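Subject: Re: [housekeeping-l] the arm units and what happens to our hours
From: Conall Daly
Date: 2021-02-16

On Monday night the Lambrakis desk wrote:

> Has anyone at the other sites had the sim training yet?
> We were told Zekstead goes first, then us in June. My crew
> keeps asking me if it means fewer shifts and I have nothing
> to tell them. Also who cleans up when it drops something?

Quick answers, I'm on at 2 and typing this in the linen room.

Yes, we had it. 6 of us so far, one morning each at the screen. You run the kitchen suite in the simulator, the two-armed unit does the dusting and the counter, and you sit there and stop it when it goes wrong. Then you write down why you stopped it. The writing down is most of the job, be warned. I filled 38 lines my first morning and my supervisor wanted them all typed up.

Shifts: nobody's been cut here. What changed is the list. Suites with a kitchen used to be one person start to finish, now the plan is one person across two suites with a unit in each, and you do the beds and bath while it does surfaces. So same hours on paper but alot more walking, and you get pulled out of the bath every time it stops and waits. That part isn't in the handout. Ask for it in writing before June — we didn't and now we're arguing about it after the fact.

Screen I had up for the cabinet and counter job, one gripper up by the cabinet top and the other down at the pan:
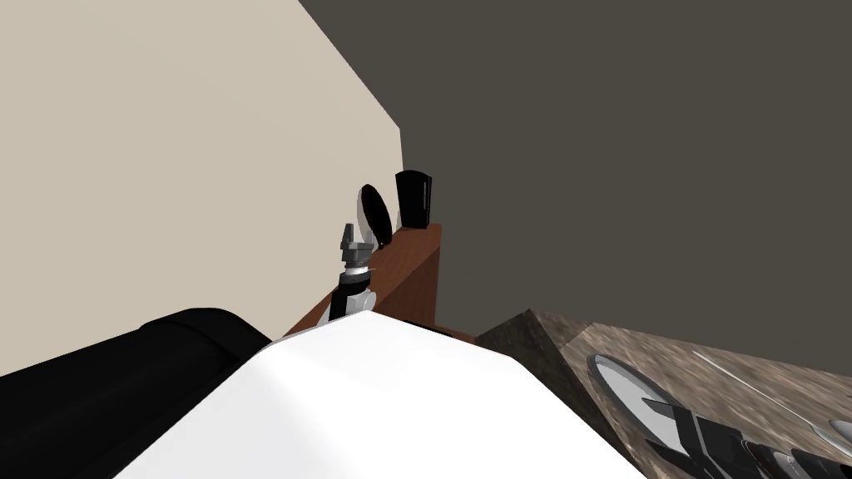 Hirkov nights wrote back to me off list that the pan isn't what worries them, it's the pay grade. They are being asked to supervise a machine and sign for what it does, and they're still down as room attendants, same rate as before. I think they're right and I'd like us all to raise it together and not site by site.

On dropping things, the rule we were given is you hit stop, you clear it yourself, you log it. The time for that comes out of your room time. I asked twice if it could be a seperate line on the sheet and got "we'll look at it."

One good thing, to be fair. My shoulder is better on the weeks I'm in training. High shelves were killing me. If the units only ever did the high stuff I'd vote for them 100 percent.

Can somebody at Beltotus send me your sheet? Heard yours has a column for stops. Need it before our meeting.

Got to go, will read replies on break

Conall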